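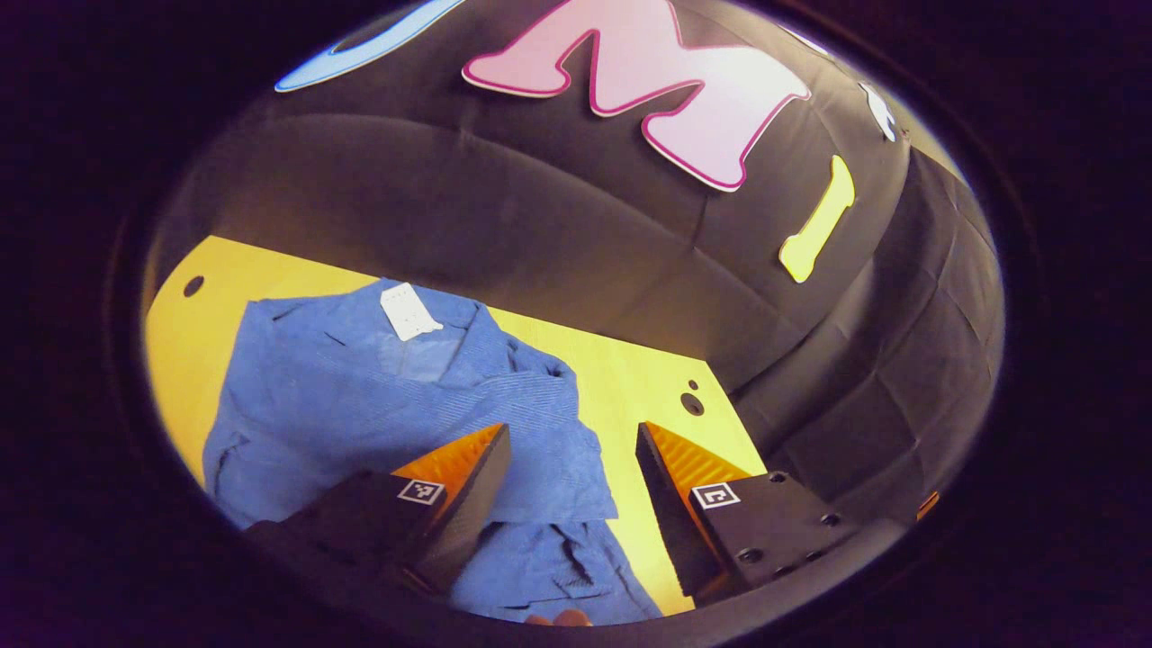 Cameron Nepia asked why the tracking check now comes before the gripper width check, when the old sheet had it the other way round. The width reading depends on the finger markers being found, so a tracking fault used to show up as a width fault and get logged twice.

Software checks, garment folding policy, Bernmont
Checked by: Shayne Ellery

1. Map loads in Tero without warnings – OK
2. Pose tracking holds through a slow sweep of the table – OK. One dropout near the padded wall, recovered by itself.
3. Finger markers detected, left and right – OK
4. Gripper width at full open and full close matches the calibration file – OK, after recalibrating. The old file dated from August.
5. Image and pose timestamps in step – FAIL. Pose stream lags once the buffer passes 500 entries. Buffer cut to 400 for now.

Item 5 needs fixing before any more cloth episodes go to training. Shirts and other soft items are where the lag hurts most

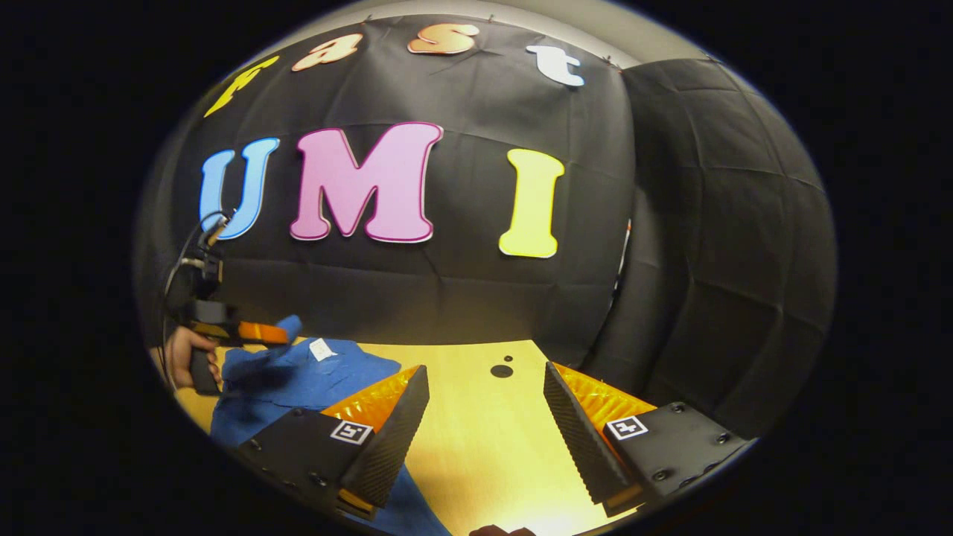
and a late pose there teaches the policy to close on the wrong fold. Rigid objects can go ahead with the smaller buffer.

6. Episode parser rejects clips with missing poses – OK, tested on 100 clips
7. Planner stops on a lost pose – not tested, Prasert Ratanaporn to do
8. Log folder has free space – OK

Ticket 1033 stays open until item 5 passes twice.

Contact: Brunton software desk | © Brunton | Back to top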